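Reading and Writing Block: Questions Families Ask

Hemari School, Grades 3 to 5

When does the reading and writing block take place?
Every morning except Friday, starting right after attendance. On Friday the time is used for library visits and for finishing work from earlier in the week.

What will my child read?
Each unit is built on one main book and a set of shorter texts on the same topic. Students in Grade 3 start with folktales. Grade 4 starts with weather and Grade 5 with biographies. The full list goes home in July with the supply list.

How much reading is expected at home?
Twenty minutes a night. It can be anything your child picks, including comics and magazines. Reading aloud to a younger brother or sister counts.

Do you still teach spelling?
Yes. Students get a short list every two weeks, taken from the words they are missing in their own writing plus a few from the unit. There is a check at the end, but it does not go on the report card.

How long should a finished piece of writing be?
It depends on the grade and the task. By spring, a Grade 4 opinion piece is usually almost 300 words. We don't grade on length, and students who write less are asked to add evidence before they add anything else.

My child says the teacher wouldn't correct the draft. Is that right?
Probably. On a first draft, teachers comment on ideas and order only. Punctuation and spelling are marked on the second draft. Please don't fix the first draft at home.

Can my child write in Spanish?
Planning notes and first drafts may be in Spanish or any other home language. Ms. Bermúdez and Mr. Magaña can read Spanish drafts and meet with students about them. The final copy is in English unless the teacher says otherwise.

How is writing scored?
On a 6-point scale, with separate scores for ideas, organization and conventions. Copies of the scale are in the front pocket of the writing folder.

What if my child is absent on a conference day?
The teacher will hold the conference on the next school day. You don't need to call.

Who do I contact about extra help?
Start with the classroom teacher. For reading support, write to Zyanya Espinoza. For writing support in Grade 5, write to Huw Watkins.

What is the description notebook?
A notebook used only for short pieces written from looking closely at one thing. Students write for ten minutes without stopping, then underline the most exact word they used. Objects and photographs both work, and plain ones often get better sentences than busy ones. A board with pale grain lines running across it can fill half a page once a student starts hunting for words for the lines. Notebooks stay at school until the end of the unit and then go home to keep. 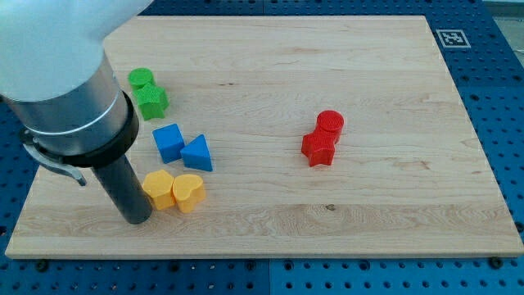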